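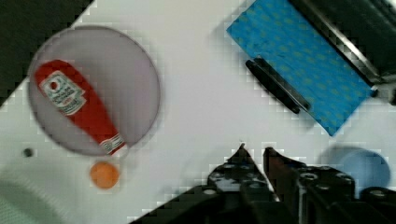 Farnano Cabins at Felldale: Your Questions
Updated 12/6/18

When can we check in?
Any time after lunch, and if you're running late, please don't rush on those winding roads. The key box is by the porch door and your code comes with your booking email, so you can roll in at midnight in your slippers if you like!

What's in the kitchen?
Plates, pans, mugs, a colander and plenty of silverware. We also leave the basics (salt, oil, tea, a bottle of ketchup) and you're welcome to finish whatever you open. The nearest real grocery store is in Brarlow, 5 miles down the hill, so do stock up on the way.

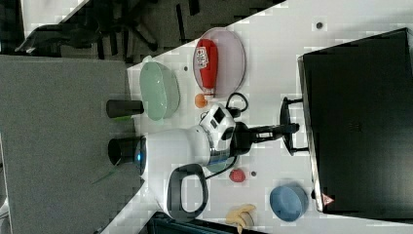 Ketchup and a plate.

Can we bring the dog?
Yes, and we love meeting them! We allow up to two dogs per cabin, and all we ask is that they stay off the beds and on a leash near the Jalali Trail, where the sheep can be a little nervous in December. 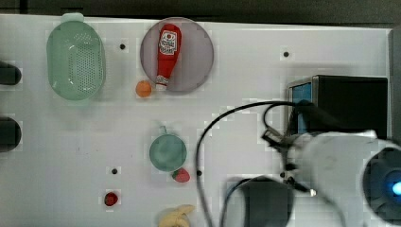
How much is the deposit?
It's $87, and it goes back to your card after you check out.

Is there cell service?
A bar or so on the porch, and very little indoors. The wifi is good, though, and the password is on the card next to the phone.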